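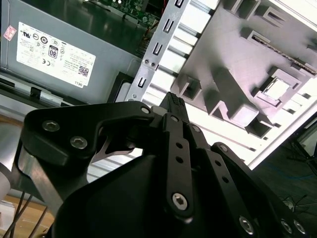

11/20/19. Wrist force fault again on the Folletow cell, run 871, during the descent for the card pull. The controller tripped at step 3 and held position with the fingers closed. The finger tip was pointing at the slotted metal bracket beside the power supply, so my first thought was contact there. Log says otherwise: the force reading climbs before the arm starts down. Same shape as run 1020 on the Begay arm in January, and that was a bad connector.

Cut power at the wall, backed the arm off by hand. Reseated the wrist plug, 2 dry moves, no trip. Not calling it fixed.

To do:
- swap the Ranport cable
- ask Brollik for the spare sensor
- no unattended runs until both are done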